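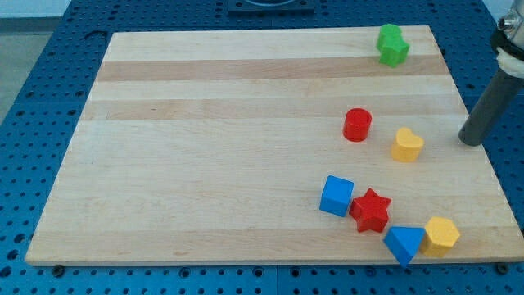
Gada teaching handle, used for one month

I bought the Gada handle in September for our small training room at Risivmont. We teach people from local workshops how to show an arm a task by hand, and the old way was to grab the arm by the elbow and wrist and push. That works, but your hands end up in the wrong places and the recording picks up every shove. The Gada clamps onto the arm above the tool and gives you a grip and two buttons, one to start and stop recording and one to drop a waypoint. It also comes with a small remote, so you can do the same job from a chair.

Setup

Fitting it took me most of a morning. The clamp is fine. The cable is too short for our arm and had to be run through an extension, which Gada does not supply. The software found the arm on the second try. The printed guide covers the handle well and the remote hardly at all. I ended up writing to Halás, the shop that sold it to us, and Hedvika Halás sent back a clear page of instructions the same day.

What we used it on

Our practice task is pushing shaped blocks across a wooden board with a plain rod. The board is bolted to a perforated table so it stays put between lessons. The set has a red cylinder, a red star, a blue cube, a yellow heart and a few others. Pushing sounds easy and is a good test, since a block with flat sides behaves one way and a round one goes wherever it likes. The star is the worst of the lot. Catch it on a point and it spins.

By hand

Hand guiding is where the money went, and it is good. You can feel the rod touch a block through the grip, and you can slow down before contact without the arm fighting you. Dagmar Hudec had never moved an arm before and recorded a clean push with the cube after 5 tries. Playback followed her path closely, including a small wobble at the start that she would have liked to lose. There is a smoothing setting for this. Keep it low. Set high, it rounds off the corners of the path and the rod goes past the block.

The buttons are too close together. I have ended a recording when I meant to drop a waypoint more times than I care to admit, and there is no undo for it.

By remote

The remote is weaker. There is a short delay, and with no feel for contact people push too far. Matúš Kopecký got decent results by keeping the speed at its lowest step and looking straight down at the rod tip. Everyone else went back to the handle. For tasks where you can't stand next to the arm it would do, but I would not buy it for that alone. We had an Erkton joystick on loan last year and it was better at this part – heavier, but steadier.

Other notes

Battery in the remote lasts 3 lessons. The handle runs off the arm. Memory holds 100 recordings, and then it stops without a warning, so export often. The grip is shaped for the right hand. Oľga Vávra is left-handed and turned the clamp around, which is allowed, but the buttons then sit under the little finger.

I would buy the handle again and skip the remote if Gada sold them apart. For now they don't.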